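Humanoid drops to one side during table work, cables or hip?

Posted in Robots & Automation > Setup and Repair

Stela Furtună
We run a full-size humanoid at a long table, moving things in and out of baskets. It stands on its own feet, with power and network coming down to the upper body and one more cable trailing off along the floor. Since January it has been settling lower on the right whenever the right arm is stretched out. It doesn't fall, it just sags a bit and then the hand is too low and brushes the rim of the basket. The supplier's advice was to run the Widasov calibration routine again. I've run it 9 times. I'm starting to doubt that the routine does anything except print a green tick. Is this a worn hip joint, or is it something dumber? I'd like to rule out the cheap stuff before I pay for a service visit.

Traian Coman
Recalibrate it. Ours did the same and it came good after we updated and recalibrated. Make sure the floor is level too.

Stela Furtună
Thanks, but as I said, 9 times. The floor is fine, I put a level on it.

Aurelia Moldovan
I wouldn't trust the tick either. As far as I can tell that routine only checks that the joint encoders agree with each other in the home pose. With the arm hanging at its side there's hardly any load on anything, so of course it passes. It tells you nothing about what happens with the arm out.

Before anyone sells you a hip, look at the cables. A bundle looped around the torso has weight and it has spring, and both change as the arm moves. If somebody has re-tied it even a hand's width shorter, the robot is pulling against it all day and the balance controller is making up the difference. 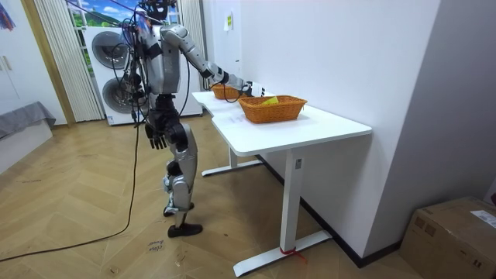

Does the floor cable need its own strain relief if the upper bundle is already tied?
Give it its own. The two pull in different directions, and a tie up top does nothing for a plug being dragged sideways every time a foot moves.

What I'd do, in this order. Power down with the robot supported in its stand or hoist, never freestanding. Undo every tie on the upper bundle and let it hang the way it wants to. Move the right arm by hand to full reach and watch for anything going tight. Then re-tie with slack at that position. Do the same for the floor cable with the legs in their widest stance, and keep it behind the robot, clear of both feet.

Then power up and hold the arm out over the table for 2 minutes with nothing in the hand. Log the hip and knee currents on both sides. If the right hip is still working much harder than it was in your old logs, fine, now you have a reason to suspect the joint. If you have no old logs, that's a separate problem and I'd start keeping them today.

Also check the table height hasn't been changed. I lost most of a morning to that once.

Tae-yang Kong
Mostly agree with Aurelia, but I'd look at motor temperature as well. Ours sagged only after the hip motor got to 69 degrees, and it was perfect first thing in the morning. The Tendeck manual says to re-torque the hip bolts every 1000 hours. No idea where they got that number, and ours were loose well before it. Mark the bolt heads with paint pen so you can see if they've moved.

Stela Furtună
Update - the upper bundle was tight at full reach. Re-tied it and the sag is smaller but still there after lunch, so I'm going to log temperatures next. Not calling it fixed.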